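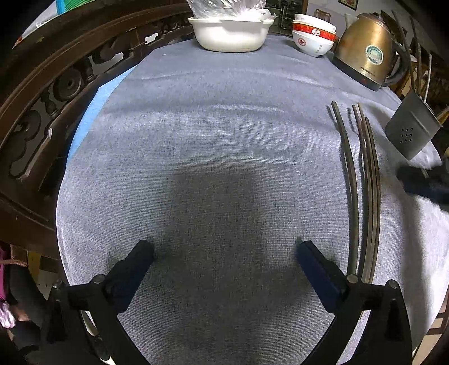

Household Tips / Kitchen and Table / Planning a Big Purchase

Buying a Robot Helper for the Kitchen Table: How to Plan the Money, the Space and the Patience

By Effie Ritchie
March 7, 2019

I get more mail about robots these days than I do about stained grout, and I never thought I'd type that! Most of you already have something that vacuums and want to know whether it's time for something that picks things up. A small arm that clamps to the table, say, or one of those gripper tools you hold in your own hand and squeeze, which are a whole hobby in themselves. So I've gathered up what I've learned from my own shopping (some of it smart, some of it less so), along with a good deal of help from my neighbor Sajib Wanigasekara, who repairs small appliances and has been very generous with his evenings.

Pick the chore before you pick the machine

Write down one job. Clearing the table after supper is too big, so go smaller. Mine was putting the chopsticks back in the utensil holder, a job that gets done in my house every single night and always by me.

Once you have your one job, do it slowly by hand and pay attention to what your fingers are up to. With chopsticks you pinch, then you lift, then you turn your wrist so the sticks stand upright, and then you find the opening of the holder and let go. I'd been doing that for most of my life without noticing the turn of the wrist, and that turn costs money. The cheapest arms don't have a wrist joint that does it. I would have found this out after the box was open and the packing foam was all over the rug.

Write the steps on a card and take the card shopping with you. A salesperson can talk you past a general idea very easily, but it's harder to talk you past a card.

Try a hand-held gripper first

Best tip on the page, so I'm putting it near the top. A hand-held gripper has the same sort of jaws you'd find on the end of an arm, only you are the arm. It costs a good deal less, it needs no bolting down, and in one afternoon you'll learn which things in your house the jaws like and which they don't.

Long thin things are hard. A chopstick lying flat on a cloth gives the jaws hardly anything to get hold of, and when several are bunched together you may come up with two when you wanted one. Try with one set a little apart from the others, then try with them close together, and see how you get along. If picking from the bunch defeats you when you have your own eyes and good sense to work with, an arm at the low end of the price range isn't going to manage it either, and you can save up for a better one or choose a different chore.

Some other things worth trying while you're at it: a spoon, a bowl by its rim, a folded napkin, the lid of whatever you keep leftovers in. Start with what won't break. Move the kettle well away and let it cool before you practice anywhere near it, please.

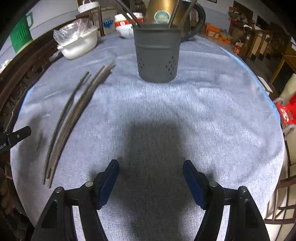

Gripper, sticks and utensil holder at the round table.

Think about what's on the table

Tablecloths matter more than you would think. A soft or fuzzy cloth lets the tips of the jaws sink in a little, so they can get down beside a thin stick, but the cloth can also get pinched along with it and then everything travels. A bare tabletop is the other way around, with nothing to bunch up and nothing to give. I'd try both before spending money on special tips. If you love your cloth and mean to keep it, clips along the rim are cheap and do wonders.

A round table is harder to plan for than a square one. Clamps are mostly made for straight edges, and on a curve they touch in one spot and wobble. Ask about this before you order! Talukder, where I did most of my shopping, carries a curved clamp plate, but it was listed with the accessories and I only saw it on my second visit to the site.

Your holder deserves a thought as well. A heavy metal one will stand its ground better than a light one when a stick knocks against the rim. A wide mouth forgives a lot. If yours tips over when you bump it with a finger, put a circle of rubber shelf liner underneath and test it again.

Measure the reach, then measure the chairs

Take a piece of string cut to the reach given on the box, hold one end where the arm would be clamped, and swing the other end around. Everything you want picked up and everything you want it put into has to fall inside that swing. And do it with the chairs pushed in, the way they really stand between meals. We have tall carved chair backs in my family and I measured the first time with all of them out in the hall for floor waxing, so my numbers were lovely and no use whatsoever.

Leave yourself walking room, too. If someone has to turn sideways to get to the sink, the arm will be in the closet by January.

The budget, with my own numbers

I promised to be open about this. The arm I settled on, the Pinow, was $642 before tax. I had saved for exactly that and felt very pleased with myself. Then came everything else: the curved clamp plate, spare pads for the jaws, a longer power cord with a proper surge strip, a small camera for it to see with, and shipping on all of it in separate parcels. That pile added up to $293. So if you are setting money aside, set aside half the price of the arm on top of the arm, and if you have any left over you can take somebody out to lunch.

Things people forget to put on the list:

Spare jaw pads. They're rubber on a lot of models and they wear smooth, and a smooth pad lets go of a chopstick right when you don't want it to. Sajib tells me to buy them with the machine, as the shape can change from one model year to the next.

A small set of hex keys and a screwdriver that fits. The pivots on the linkage work loose with use. Snug them up when you feel play in the jaws and don't crank down on them.

Somewhere to keep it. A lidded bin on a low shelf is fine. Flour dust and joints don't get along.

Software fees. Read this part of the listing twice. I looked at the Morkeo as well, a handsome thing, and it came with a subscription after the first 9 months. There's nothing wrong with that if you've planned for it, but it belongs in the budget from the start.

Your own time. You'll be showing it the same motion over and over, and setting the sticks back out on the cloth after each try. Four evenings went by before I was happy with how I was even holding the hand-held one.

New, used or borrowed?

Used arms can be a bargain. Ask the seller to run it while you watch, listen for grinding at each joint, and close the jaws on a single sheet of paper. You should feel the same tug at both ends of the tips. If one side holds and the other slips, the fingers are out of line, and you'll want to know whether that's a loose bolt or a bent part. Ask whether pads are still sold for it before you hand over any money.

If your library or community workshop lends tools, ask whether they lend a gripper. Mine said no the first time and then found one in a drawer.

Buying in stages

You don't have to do it all in one swoop, and I rather wish I hadn't. Get the hand-held gripper and live with it for a bit. If you're still interested, buy the clamp and the holder and arrange your table the way it would have to be, arm or no arm, and see whether the family can stand it. Then buy the arm. Whatever stage you stop at, you've spent only what you've had some use out of, and a gripper is handy for fishing things out from behind the shelves anyhow.

Keep your receipts and the boxes, at least until the return period runs out. Tape the receipt inside the lid so you don't have to go hunting.

A note on children and sleeves

Loose cuffs and moving jaws are a poor mix, even on the little machines. Roll your sleeves up past the elbow and tie long hair back. Little ones can set out the chopsticks for you between tries, with the power switched off at the strip each time their hands are on the table. My grandniece takes this job very seriously and says "off!" in a loud voice before she'll touch a thing.

Next time I'll get back to the grout, and to the reader who wrote in about the smell in her bread box. I have your letter, dear, and I think it's the hinge.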